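Sourdough Swap Returns to Sisden

The starter swap is back! After the winter break we've got the hall again, the ovens have been serviced, and Boglárka Fülöp has agreed to run the beginners' corner for another season. If you came last October you'll remember the line out the door and the rye that sold out before most of us had our coats off. We've ordered more flour.

For anyone new to the newsletter, the swap is a simple thing. You bring a jar of live starter, you go home with a jar of somebody else's, and in between you eat a lot of bread. There are 26 starters on the sign-up sheet so far, which is already more than we had in the fall, and they range from a very young whole wheat culture to the old Hegyi starter, which has been passed along the same street for longer than any of its current keepers can say. It makes a wonderfully sour loaf with a thick, dark crust — I've been baking with it every weekend and my family has stopped asking for anything else.

Dionysis Sotiropoulos is bringing his barley starter again. He feeds it once a day at the same weight of flour and water, keeps it on top of the fridge, and swears by a slow overnight rise. His flatbreads disappeared in minutes last time, so he's promised a double batch (and the recipe, finally!).

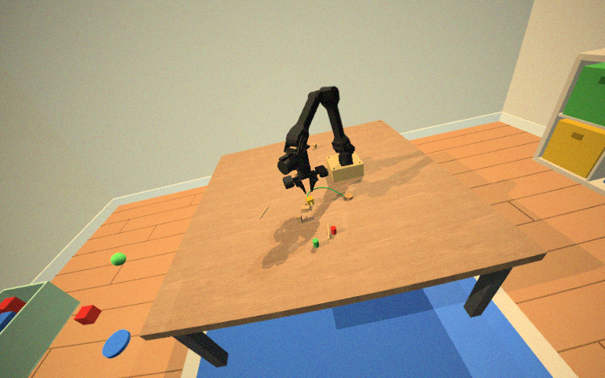
Do I need my own starter to come along?
Anyone can come without one. We'll have spare jars of the house starter at the beginners' corner, along with a printed feeding sheet, and Boglárka will happily show you what a ripe culture looks and smells like before you take yours home.

Now, a few notes on jars. Please use glass with a loose lid, fill it less than halfway, and feed it the night before. A starter that's just been fed can double on a warm drive over, and we had two quite spectacular overflows last year. Write the flour type on the label, plus the hydration if you know it. If you don't know it, write "thick" or "runny" and we'll all understand.

The other big news is the flour. Imik, the little mill out past the reservoir, is letting us have their stoneground spelt in small bags, and it is gorgeous stuff. It soaks up water more slowly than the supermarket kind, so give the dough an extra half hour before you decide it's too wet. I didn't the first time, kept adding flour, and ended up with something you could have built a wall with. The second loaf, with a little patience, was one of the best I've ever made — nutty, soft inside, and still good for toast three days later.

We're also trying a shared bake. Bring a shaped loaf in its basket, covered, and you can book one of 8 oven slots through the afternoon. Each slot takes two loaves. Put your name on a piece of parchment under the dough, please, as they do all start to look alike once they've browned.

Erkeck, our old recipe binder, is getting a second life too. It has grown to 611 pages of cuttings, handwritten cards and notes in the margins, and we're slowly typing it up so that everyone can have a copy. If you can read old-fashioned cursive, or you just like the idea of spending an evening with somebody's grandmother's caraway rolls, do get in touch. The bread section is done, the sweet buns are about to begin, and there's a whole run of dumpling recipes waiting for a brave typist.

Sign-up for the swap and the oven slots closes on Apr 30, 2026. Reply to this newsletter with your name, your flour, and whether you'd like a slot. Bring butter if you have room in your bag!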